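缝合项目软件组周会纪要(周二下午,会议室靠窗那间)

这次还是我记,老规矩,想到哪写到哪,觉得我记歪了的直接在文档里改,别私下找我改,改完我又忘了。

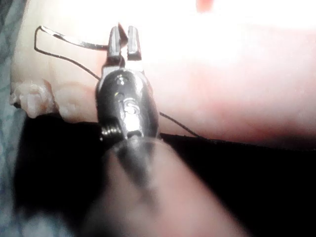

先说开会前大家就在吵的那件事:针位姿估计到底要不要换掉现在这套。上次会上说的是“再看一周”,这一周看下来,感知这边的意见已经挺明确了,要换,至少要换掉一半。控制这边的意见也挺明确,换可以,接口别动。所以今天其实大半时间都在谈这个“别动”到底是什么意思。

一、针位姿估计

现在线上跑的还是老办法,先分割,再拿圆弧去拟合,最后用夹爪的运动学位姿把解约束一下。优点是快,出了问题也看得懂。缺点大家都背得出来了:针身反光一强,分割就断成两截,拟合出来的圆弧半径忽大忽小;再有就是钳口挡住针尾的那一段,拟合只能靠露在外面的弧,弧一短,法向就开始乱翻。我自己上周盯着可视化窗口看了一下午,针的平面啪地翻过去,又啪地翻回来,看得头晕。

感知组这周把回放集重新过了一遍,一共 116 段,都是腕部相机的录像。他们的结论是,翻面的问题主要集中在两种情况:一种是画面上方高光过曝,针尖正好伸进过曝区附近;另一种是缝线从针尾旁边绕过来,分割网络把一小截线也当成针了。第二种比我们原来想的多。线是黑的,针是亮的,按理说不该混,可线一贴着针走,又有一点失焦,边界那几个像素就说不清楚了。

讨论了一圈,新方案是这样:分割网络改成针和线两类一起出,不再各跑各的模型;位姿这一步不再单帧硬拟合,改成滤波,把上一时刻的状态带进来,夹爪一动,针跟着动,这个先验白白不用太可惜了。圆弧半径直接从针型配置里读,不让它自由漂。这一条当场就有人问,那针被夹弯了怎么办?嗯,大家沉默了几秒。最后说先加一个残差监测,残差连续偏高就报“针形异常”,停在原地等人确认,不要自作聪明去估弯曲程度。这个我举双手赞成,我们在“自作聪明”上吃过的亏够多了。

接口的事定下来了:位姿话题的消息格式不动,时间戳的含义不动(仍然是曝光中点,请不要再有人改成收到图像的时间,求求了),协方差字段从现在的全填零改成填真值。控制这边说协方差他们暂时不用,但愿意收。好,这就算达成一致了。

二、缝线检测和拉线

线这块进展比针慢,大家也都有心理准备。目前能稳定给出的只有图像里的中心线,而且遇到器械遮挡就断成几截。断开的几截怎么接,眼下是按端点距离和切线方向硬连,连错的时候很离谱,会把绕到左边的一段松线跟右边绷着的一段接到一起,规划器一看,哇,好大一个环,然后就开始绕远路。

有人提议上三维重建,把整根线的空间曲线估出来。讨论得很热闹,白板都写满了(我拍了,回头贴到组里)。但冷静下来算一算,腕部相机离得太近,景深又浅,器械轴那一段虚得一塌糊涂,背景那边的组织又没什么纹理可用,想靠它做完整的三维曲线,短期内不现实。

最后退一步:先不求整根线的形状,只回答规划器真正要问的几个问题。针尾出来的那一段往哪边走?下一步要拉的那一段是松的还是绷的?有没有线横在钳口要经过的路上?这几个都可以做成带置信度的小判断,哪个拿不准就老老实实说拿不准。规划这边表示,比起一根漂亮但不可信的曲线,他们更想要这个。我把这句话原样记下来,以后谁再想做漂亮曲线,先回来看看。

松紧的判断顺带多聊了几句。只看图像的话,直的线不等于受力的线,有时候它就是凑巧躺直了。所以拉线阶段还是要把驱动电流那一路估出来的力接进来,两边都说紧,才算紧。力估计这边提醒说,低速时摩擦补偿不太准,别把阈值卡得太死。行,阈值先放到参数文件里,谁也别写进代码。

三、换持和规划器

规划器用的是 Rivanik,这周升了一个小版本,升完之后换持动作的成功率在仿真里反而掉了一点。查了两天,原因说出来有点哭笑不得:新版本把关节限位的软边界默认打开了,腕部那两个关节本来就经常在边上干活,代价一加,它就宁可把针转个别扭的角度也不肯靠边。关掉默认值就回来了。教训是升级之前读更新说明,我自己也没读,所以不批评别人。

单次规划的耗时也过了一下,回放里最慢的一次到了 258 毫秒。平均看着倒是挺好,可大家都同意平均没什么意思,要盯的是最坏的那几次。最慢的那次是碰撞检查在反复检查针和器械外壳之间的距离,外壳用的还是精细网格,连销孔都建出来了,完全没必要。规划这边会把腕部外壳换成几个胶囊体加一点余量,针保留成一段一段的圆弧。换完重跑一遍,数字下次会上说。

另外有一条争论没有结果,先挂着:夹针的位置到底由谁定。现在是规划器选一个离针尾固定比例的点,感知觉得应该由感知来给,因为只有感知知道哪一段看得清楚;规划觉得感知给的点老是跳,没法提前规划。我个人偏向感知给一个区间,规划在区间里挑,但我不是主持人,说了不算。下次专门留时间吵这个。

四、手眼标定和延迟

标定又漂了。是的,又漂了。每次拆装器械之后腕部相机的外参都会差那么一点,平时看不出来,一到入针点就显出来了。目前的办法是开工前走一遍标定板,大家嫌烦,有人就跳过去了(不点名,反正本纪要也不点名)。

Cloketti 那套在线标定工具有人试了,能跑,思路是拿夹爪上的特征点边干活边修正外参。麻烦在于金属外壳太亮,高光一晃,特征点就跟着高光跑了,修正量跟着来回抖。试用的同事把高光区域先抠掉再提特征,稳了不少,但可用的点也少了。结论:在线修正先只记日志,不生效,跑一阵子看看它修的方向跟板子标出来的方向是不是一致。如果一直一致,再谈让它生效。

延迟这边,相机到位姿输出的链路里多出来 2 帧的缓冲,一直没人说得清是哪来的,这周终于抓到了,是录包节点和推理节点共用了一个队列,录包一慢,推理也跟着等。已经拆开了,拆完之后手感明显跟得紧了,遥操作那边的同学第一时间就跑来说“你们动什么了”,我们还挺得意。不过拆开之后录包会丢帧,丢了以后数据对齐怎么处理,还得有人写个补丁,不能光得意。

五、数据和工具

标注积压有点严重。Gutance 标注平台上还排着一大堆没人审的片段,主要卡在针线交界处怎么标,两个标注同学的标准不一样,一个把贴着针的线也圈进针里,一个不圈。今天统一一下:贴着也要分开标,分不清的像素一律标成“忽略”,训练时不算损失。说明文档由感知组来改,改之前标的那批先别进训练集。

还有,高光区域要不要单独标一类,讨论了一下,暂时不要。标的人会疯的。用亮度阈值自动生成一个掩膜凑合着用,先看看对翻面问题有没有帮助,有帮助再说要不要精标。

回放工具有个小请求,好几个人都提了:拖进度条的时候位姿和图像不同步,图像到了,位姿还停在上一秒,看问题的时候特别误导人。我也被坑过,追了半天的“感知延迟”,最后发现是工具自己慢。工具组说能修,不难,就是一直排不上。这回排上了,我盯着。

再就是日志命名。现在什么名字都有,拼音的,缩写的,还有一个就叫“新的新的”。以后统一按任务阶段加序号来,阶段名用状态机里的那几个,别自己发明。

六、状态机

Adugna 仿真环境里跑完整流程,从取针到出针到拉线,状态机目前有 8 个主状态,异常状态另算。这周主要的改动在异常恢复:以前不管什么原因丢了针的跟踪,一律退回到取针前,特别浪费。现在分了两种,夹爪还夹着、只是看不清的,就地停住,换个角度再看一眼;夹爪的力反馈说已经空了的,才走重新找针的流程。

仿真里这套恢复逻辑表现不错,不过仿真里的线太听话了,松线从来不会搭到钳子背后去,实物上可没这么客气。所以大家对这个“不错”都保持一点怀疑。下一步是往仿真里加几种难看的线形,从实物录像里挑,挑那些绕到腕部后面又从另一边出来的,这种最能考验遮挡之后的判断。

“换个角度再看一眼”这个动作本身也有人担心,夹着针转腕部,针尖扫过的范围要提前算好,不能为了看清楚反倒碰到组织。规划这边答应给它加一个单独的约束,扫掠体不许跟组织表面的估计相交,表面估计缺失的地方一律当作有东西。保守一点,慢一点,可以接受。

七、待办

感知组:针线两类一起出的分割模型,先出一个能跑的版本,精度差点没关系;位姿滤波接进来,协方差填真值;改标注说明。

规划组:外壳碰撞模型换成胶囊体,重跑耗时;Rivanik 的默认参数全部显式写进配置;再看一眼动作的扫掠约束。

控制组:拉线阶段把力估计接进松紧判断,阈值放参数文件;“针形异常”的停机响应。

工具组:回放不同步;录包丢帧之后的对齐补丁;日志命名检查脚本。

仿真这边:难看的线形库,先做起来,慢慢加。

我:把白板照片贴出来,盯回放工具,订下次的会议室。这次那间投影偏绿,看分割结果的时候大家对着颜色猜类别,下次尽量换一间。

下次会还是周二,同一时间,第一个议题就是夹针点归谁管,请感知和规划各自带着录像来,光用嘴说我就不记了。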